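3.2 Stimuli and procedure

Participants in Study 2 viewed a set of mock storefront pages built for an online homewares and clothing retailer under the name Kuvell. The name had been pretested in November alongside two others, Astberg and Skallix, and was chosen for having the lowest prior recognition and the most neutral ratings for warmth and price expectation. Astberg was judged more expensive than the others by a clear margin and was kept for the replication in Study 3. Skallix was dropped.

The sample was recruited through the Sembiring consumer panel. Invitations went to 3,327 adults who had made at least one online purchase in the previous three months. Of these, 2,000 completed the questionnaire and passed both attention checks. Data collection closed on 24/12/2021, and responses submitted after that point were not included, whether or not they were complete.

Each participant was assigned at random to one of four conditions in a two (logo placement: centred or left-aligned) by two (brand colour: consistent or varied across pages) design. The body copy, product range and prices were identical in all conditions. Every version contained a landing page, a category page, a product page and an "about us" page, and participants could move between them freely before starting the questionnaire. The "about us" page carried a short company statement, which did not vary between conditions.
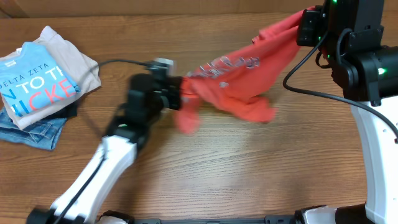
Figure 4. Two robot arms at a wooden table, the left gripper holding a red-orange T-shirt.

Brand coherence was measured with six items on a seven-point scale, adapted from instruments in common use for bricks-and-mortar retailers. Two items referring to staff uniforms and store layout were reworded to refer to page layout and order emails. Trust in the retailer was measured with four items and purchase intention with three. Internal consistency was acceptable for all three scales, and item means were used in the analysis.

Participants were also asked to recall the name of the retailer in an open text box after a short filler task. Recall was coded as correct if the name was spelled exactly or with one letter wrong. Two coders worked independently and settled disagreements by discussion. Most disagreements concerned answers in which the name had been run together with the word "home" or "store", and these were coded as correct.

A subsample of 900 participants was invited to a follow-up questionnaire two weeks later, in which recall and trust were measured again without the pages being shown. Of those invited, 256 did not respond. Non-responders did not differ from the remainder in age, region or first-wave trust scores, but they had spent less time on the storefront pages, and viewing time was therefore entered as a covariate in the follow-up models.

3.3 Results

Colour consistency had a positive effect on perceived coherence, as predicted. Logo placement had no main effect and did not interact with colour. The effect of colour consistency on purchase intention was small and was fully accounted for by trust when both were entered in the same model. Name recall was slightly higher in the centred logo conditions at the first wave, but the difference was no longer present at follow-up.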